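4.2 Where the outward investment went

The most exciting result in our data is how unevenly outward investment is spread across firm sizes. We matched 2,659 project records to the home-country filings of their parent firms, and the pattern jumps out even before any controls are added. Large firms buy existing companies abroad. Small firms build from scratch, often in a single host region, and they tend to stay there once they have picked it.

Livport is a wonderful case to look at. It drew 175 of the projects in our sample, more than any other host city of its size, and yet it offered no tax holiday during the period. What it did have was a fast permit office and a port authority willing to lease land in small plots. Andrade, in her earlier work on Bezerra, argued that permit speed matters more to first-time investors than the tax rate does. Our estimates back her up strongly (Table 3, column 2).
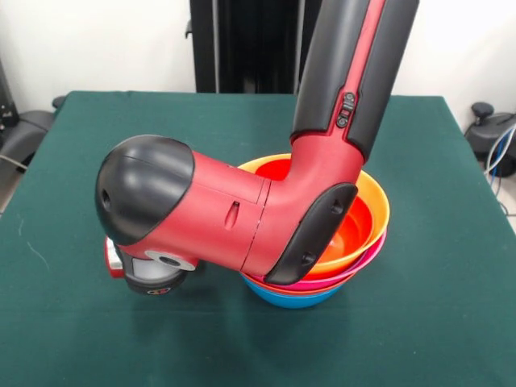

Figure 3. Red-and-black robot arm over a stack of nested plastic bowls.

The sector split adds another layer. Manufacturing projects cluster near ports, as we expected, but services projects follow earlier manufacturing ones from the same home country – a link that we did not set out to test and were delighted to find. Kinoshita suggested that accounting and legal firms move with their clients, and the timing in the Rimari filings fits this idea very well.

One caution applies to the Tondotis group. It reports through 40 holding companies, and money that leaves one country can come back to it under another name. We dropped these round trips wherever both legs could be traced. Leaving them in raises the total value of outward flows but hardly changes the ranking of host regions, so we report the cleaned figures in the rest of the paper and give the full set in Appendix B.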